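Let People Keep Food on Their Desks

By Imtiaz Majumder 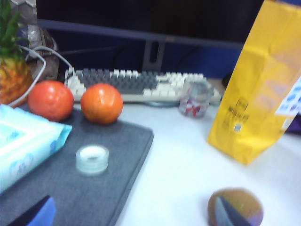 What the clean desk rule asks for

In August the Tandstead building brought in a clean desk rule. It covers all three floors and 148 desks. At the end of the day each desk may hold a screen, a keyboard, a mouse and one personal item. Food has to go in a closed drawer or home with you.

I have worked at Tandstead for six years, the last two in the planning office. I think most of the rule is fine. I think the part about food is a mistake, and I would like it dropped before the trial period runs out.

Fruit is not clutter

A whole pineapple is a lot of fruit for a desk, and I would still allow it. So would I allow two small oranges sitting at the back of a felt mat. Fruit in its skin doesn't leak or smell up a room on its first day. It doesn't need a plate. A person who can see an orange will probably eat it around three o'clock, and a person whose orange is in a drawer will forget it until it goes soft.

I know this from my own drawer. I put a bag of tangerines in there the first week of the rule and found them again when I went looking for a stapler. Two had gone green. The drawer smelled for a while after that, and the files in it did too.

The memo that came with the rule puts fruit in the same group as takeout boxes and open drinks. Those are different problems. An open cup of soup next to a keyboard is going to be spilled sooner or later. I would keep that ban and add cereal bowls to it.

What I would ask people to move

Cables bother me more than food does. A loose white cable that loops past the fruit and over toward the end of the keyboard gets in the way every time you reach for something. The rule says nothing about cables at all. A clip on the back edge of a desk costs very little, and Wandden, the company that supplies our furniture, will add them to an order if the office asks.

Wrappers are next. A crumpled package at the back of a desk may still have something in it or may be trash, and the cleaners can't tell which. They are told to leave anything they aren't sure of, so it stays. People should decide before they leave for the day.

Packs of tissues or wipes should be allowed without counting as the one personal item. The same goes for a small lidded container. If it has a lid and it's the size of a little jar, I can't see what harm it does.

The case on the other side

Rokeya Ranasinghe runs facilities for the building and wrote the rule. Her argument is that cleaners have 50 minutes per floor and can't wipe a desk that has things all over it. She also had complaints about ants on the ground floor last summer. Both points are fair. The ants were at the sugar by the coffee machine, though, and no one has suggested a rule about that.

On wiping, I would ask people to push everything onto the mat before they go. The rest of the desk is then clear. The mat is theirs to clean, and if it gets sticky they can take it home and wash it.

My suggestion is one line added to the memo: whole, unpeeled fruit may stay on the desk for up to three days. Comments on the trial can be left with Rokeya's office on the second floor until the end of the month.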